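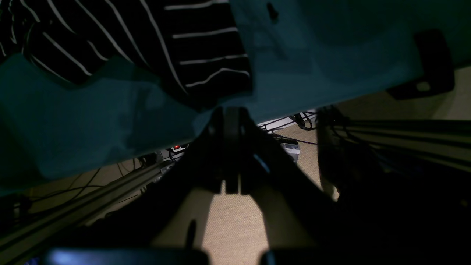
Cuaderno de taller, enero, 16:40

Sigo con la prueba de encogido del algodón para Ibarra. Baño a 60 grados, detergente Ramska, 5 lavados seguidos. Peso de partida de la probeta cruda: 221 g. Falta pesar la segunda, la báscula no se estabiliza con la puerta abierta.

Centrifugado a 700 vueltas. Con más se marcan los pliegues y luego medir es un suplicio. Trama bien, urdimbre encoge mas de lo que esperaba. Repetir con el lote de Brallholm antes de escribirles nada. 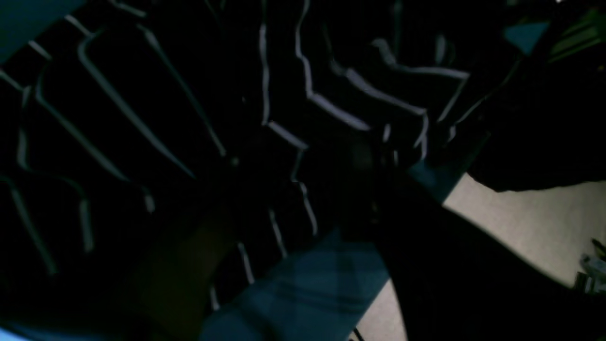
Tiempo de lectura: 1 min

Ojo con el tinte. El agua del primer lavado salió gris, la del segundo casi limpia. Guardé muestra en frasco, estante de arriba, etiqueta verde. No tirar!!

Pendiente: pedir a Kevameck la ficha del hilo (la que mandaron es de otro título). Comprar rotulador indeleble, el que hay se va con el lavado y perdí dos marcas de medida. Las reconstrui con la plantilla, valen pero anotarlo en la tabla.

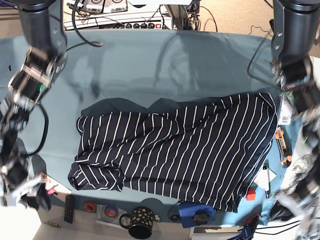

Prenda azul marino de raya blanca, sobre la mesa.

Mañana secado en plano y medir otra vez a primera hora.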